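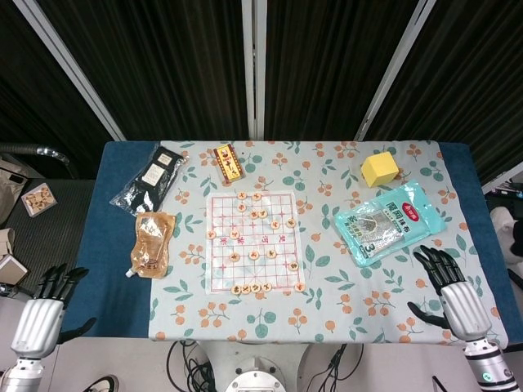
Gollico 象棋残局集 数据说明

版本与日期
当前版本为 3，发布于2018年5月26日。维护人：Edem Tsikata（录入、格式），Haris Georgiev（校对、脚本）。

内容
本数据集收录中国象棋残局与中局局面 770 个，其中 700 个附有完整着法，其余只有局面和结论。来源有两处：Gadon 棋社历年打谱记录，以及 Jitpraphai 俱乐部的内部讲义。两处重复的局面已合并，以棋社记录的编号为准。

文件
positions.txt 每行一个局面，字段以制表符分隔。
moves.txt 着法，按局面编号与 positions.txt 关联。
sources.txt 来源与原始页码。
errata.txt 勘误，按版本累积，不删除旧条目。

局面格式
局面用 FEN 串表示，从黑方底线写起，逐行至红方底线，共十行，行间以斜杠分隔。数字表示连续空点数。大写为红方，小写为黑方：K 帅/将，A 仕/士，B 相/象，N 马，R 车，C 炮，P 兵/卒。串尾的 w 表示红方先行，b 表示黑方先行。
部分引擎用 E 表示相象、H 表示马，导入前需自行替换。仓库中的 Gikance 脚本可完成该转换，命令如下：
gikance convert --in positions.txt --style eh

着法格式
采用坐标记法，列为 a 至 i（红方视角自左向右），行为 0 至 9（自红方底线起）。例如 h2e2 即炮二平五。中文纵线记法只在注释字段中出现，遇前后炮、前后兵时照原稿抄录，未作统一。

结论字段
取值共 4 种：红胜、黑胜、和、未定。“未定”指原稿没有给出结论，或两处来源结论不一致。后一种情况在 sources.txt 中列出双方说法。

校验
每个局面检查以下各项：双方将帅俱在且位于九宫；仕、相处于合法点位；各兵种数量不超过开局数；将帅不在同一纵线上直接照面；非行棋方未被将军。着法逐步回放，出现非法着法则整条退回，局面本身保留。

已知问题
长将、长捉的判定依原稿，各地规则不同，涉及循环着法的局面结论可能有出入。
早期录入时有几处红黑先行标反，已在版本 3 中改正，详见勘误。
Jitpraphai 讲义的页码以重印本为准，与初印本对不上。
注释字段中混有少量繁体字，检索时请一并考虑。

适用范围
可用于残局训练、引擎测试和棋谱格式转换测试。局面偏重车兵类与马炮类残局，分布与实战不符，不宜用来统计胜率或子力价值。

更新
版本 2 的编号在版本 3 中全部保留，新增局面接在末尾。计划在明年2月补充炮兵类残局，届时字段不变。

提交勘误
请注明局面编号、版本号和更正依据。着法有误的，附上从该局面起的完整着法；只写“此局应和”而无变例的，暂不处理。

许可
局面与着法可自由使用和再分发，注释文字转载时请保留来源字段。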